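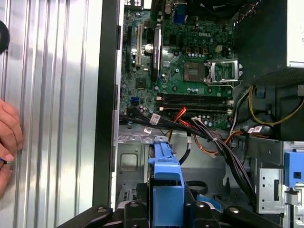
A desktop tower with its side open. The motherboard is the green board marked DELL.

Tower case

A tower case is the upright box that a desktop computer lives in. It holds the motherboard, the power supply, the drives and whatever cards have been added over the years, and it keeps fingers and coffee away from them. Some people call the whole thing "the CPU" or "the hard drive", and I gave up correcting my relatives on this a long time ago. The processor and the drive are both parts that sit inside it.

I've been writing these pages for the Cirketti hobby wiki for a while now and this is the entry I get the most messages about, so I've made it longer than it used to be.

Where the shape came from

Early home and office computers mostly lay flat, with a heavy monitor sitting on top. That was fine until people wanted more drives and more cards, and the flat box started eating the desk. Turning it on its edge and putting it on the floor gave the desk back. My own first tower was a beige thing, and I loved it dearly! It weighed as much as a small dog and had two floppy drives, one of which I never used.

Beige hung on for ages. Black took over in offices bit by bit, then clear side windows and coloured lights turned up on machines built for games. I'm not a fan of the lights, but Araba Aidoo, who looks after the modern hardware pages here, is very much a fan, and you should read her entry on them for the other side.

Sizes

Towers are usually sold as full, mid or mini, and the words are looser than you'd hope. One maker's mini can be taller than another maker's mid. What matters more is which size of motherboard will fit. ATX is the common full-sized one, microATX is shorter, and Mini-ITX is a little square. A big case will generally take a smaller board as well, but a small case won't take a bigger one however hard you push (I have pushed).

Slim office cases are a family of their own. They often need half-height cards, and quite a few have a power supply in an odd shape, so check before you buy a replacement.
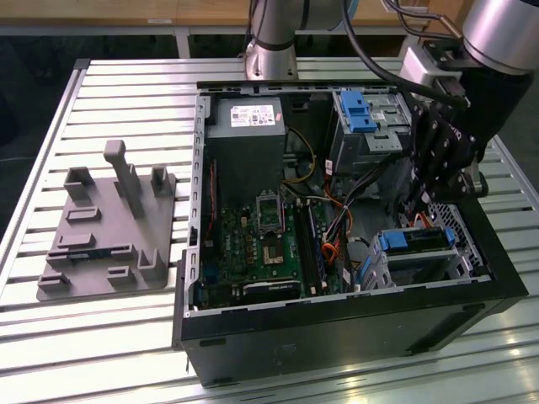
Getting one open is normally easy enough. Shut the machine down, pull the mains lead, and look round the back for thumbscrews or a latch. On a lot of towers the panel slides backwards a little and then lifts away. Older ones may have a single cover that wraps over the top and both sides, and those can be a swine to get back on. Lay the case on its side if you're going to work on it for any length of time – plugging a card in sideways is a good way to bend something.

Air and dust

Most towers pull cool air in at the front and blow warm air out at the back. Warm air rises, so a fan high up at the rear is common. The power supply has its own fan, and older designs count on it to clear out a good part of the heat.

Dust is the slow trouble. It packs into the front grille and the fins over the processor, and the fans spin faster to make up for it. If your computer has become noisy over a year or two, look there first. I do mine every November with a soft brush and a can of air, out on the back step. Hold the fan blades still while you blow. Carpet is worse than a bare floor, and a cat is worse than a carpet.

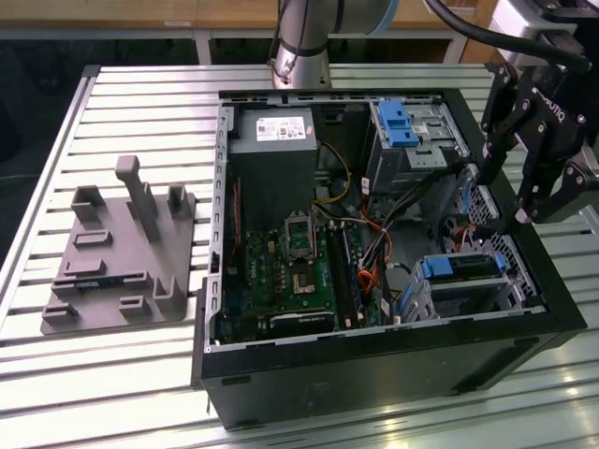 Materials and edges

Thin steel is the usual choice for the body, with plastic for the front. Aluminium cases are lighter and dearer. Cheap steel cases once had a dreadful name for sharp inside edges, and Osvaldo Caputo in Flunell still has a scar on his thumb from one he bought for 25 pounds. Better ones have the edges rolled over.

Weight varies a lot. An old full tower with its drives in can be a two-person lift on stairs.

See also: Power supply; Motherboard sizes; Case fans; Drive bays; Beige (Leena Koivisto's page on old plastics going yellow)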